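Checking and Preparing a Guessing Board Game for Loan

Issued by Emport Toy and Game Library, Poneldale
Prepared by Aicha Hajji, Collections Officer
Mar 20, 2015

These instructions apply to the character guessing games held in our lending collection, including those received in the Fahmy donation. They are intended for staff who check games in at the returns desk, but members are welcome to follow them at home before bringing a game back. The library now holds 2,638 items, and games with hinged windows need more attention at the desk than most.

What you will need

A clear table with a pale or plain surface
A soft dry cloth and a second cloth, slightly damp
The contents sheet from inside the box lid
A small envelope for cards that need repair

Allow 20 minutes for a full check.

Step 1. Clear the table and set out the board

Remove the board from the box and keep the lid to one side. Place the board on the table with its windows facing you. Do not lift it by the flaps or by the top row of windows. Hold the outer rim at both sides.

Step 2. Test every flap

Begin with the top row and work from one end to the other. Raise each flap with one finger until it stands upright, then lower it again. It should move freely and stay where it is put. A stiff flap often has a card caught beneath the hinge. Ease the card out before trying again, and do not force the hinge.

Where a flap has come away, press one side of the hinge back into its socket and flex the flap very slightly to seat the other. Flaps which have split should be reported on the condition slip.

Step 3. Inspect and seat the cards

Slide each card into its window so that the name strip is at the bottom and can be read by the player. Cards should sit straight behind the flap. Faded cards may remain in use if the character can still be told apart from the others. Bent cards should be laid under a heavy book overnight, and torn ones placed in the envelope.

Mixed sets are common where a family owns more than one edition. Compare the names with the contents sheet before you accept the game as complete.

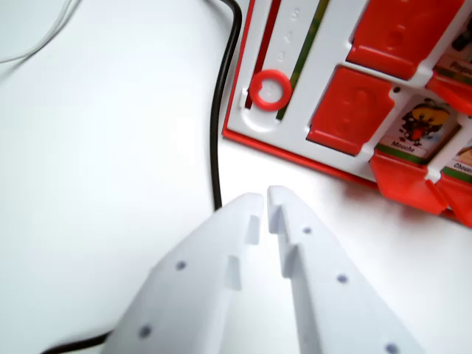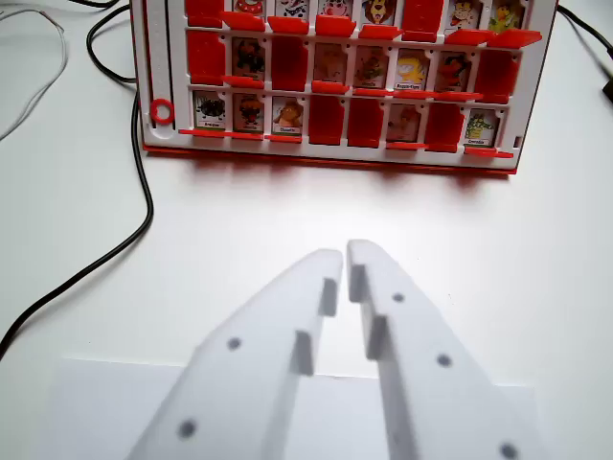

The red and white game on the table.

How should the board be cleaned if the plastic is sticky?
Take the cards out first, then wipe the plastic with a cloth dampened in warm water and a drop of washing-up liquid. Dry it fully before the cards go back in.

Step 4. Check any sliders and markers

Some editions have a sliding marker or scoring piece at the side of the board. Move it gently to each end of its slot and back. Crumbs and fluff tend to collect here and may be removed with a dry paintbrush. Please do not use oil or furniture polish on any part of the game.

Step 5. Arrange the board for play

Raise or lower the flaps so that every character can be seen. Both players must start with the same set of characters on show. The order in which the cards appear may differ between the two boards, and many families prefer this.

The mystery cards, from which each player draws at the start, are kept apart from the cards in the windows. Shuffle them and place them face down.

Step 6. Pack the game away

Close the flaps. Wrap a broad cloth band around the board to hold them in place, and avoid rubber bands, which mark the plastic. Return the contents sheet to the lid and sign it.

Games with 3 or more cards missing are to be withdrawn and placed on the Kindier shelf for repair. Replacement cards are next due to be ordered in June.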